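Skusgate Workshop Moves Fixture Plates to a Steel Table

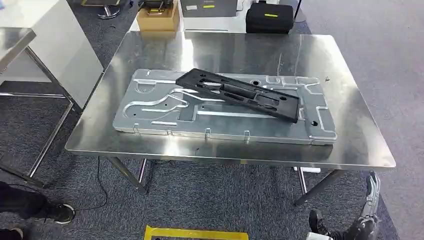

SKARKURA, January 19, 2022 – The parts workshop Skusgate has started to check its long plastic parts on a stainless steel table, the company said in a short notice to customers.

Each black part is laid on an aluminum plate with routed channels and pockets, and a worker compares it with the drawing before it goes to packing. The company has ordered 12 of these plates and expects to check 700 parts in the first month.

"Before, we did this work on a bench that was not very flat," said Wanpen Rojanasak, who leads the workshop. "Now the plate lies well and we can walk to it from every side."

The change cost the workshop 18 days of preparation – more than was planned. Gayan Biswas, responsible for the orders, said that deliveries to Mirken were not delayed by it.

A second table should come in September.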